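Hye-jin Cho
4/4/26

OK friends, suturing thread! I've been practicing stitches for a while now and I am still so in love with it that I need to talk to somebody who isn't my dinner table.
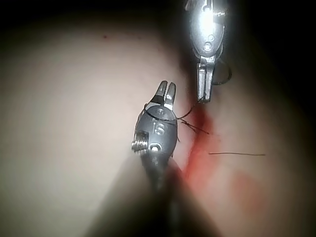

First thing I'd tell anyone starting: respect the tissue. You have no hand feel to lean on, so you learn to read pull with your eyes. Watch how the surface dimples around the thread and ease up before it puckers. I love this part so much!

2/ Thread length! I cut mine way too long for months (more thread = more chances, right? nope). Now I go short for a single knot and my tail stops wandering off to the far side of the field.

3/ The hand-off between the two instruments is my favorite move in the whole thing. One holds, the other comes in close, small calm motions, tips where you can see them. When it clicks it feels like knitting with really tiny needles.

4/ I keep a notebook of practice knots. I'm at 1,759 and my goal by October is to make my left side as good as my right. It is not there yet, haha. Left side throws still come out looking like shoelaces.

5/ Dark thread next to a bit of blood is hard to follow, so before I grab I stop and find both ends with my eyes. Every time. It costs me a few seconds and saves me a snarl.

6/ Somebody asked how long a session should be. I do 8 good knots, get up, drink some water, then come back for more. Tired hands teach you tired habits.

7/ Next thread is going to be all needle angles, I have SO many thoughts. Send me your questions!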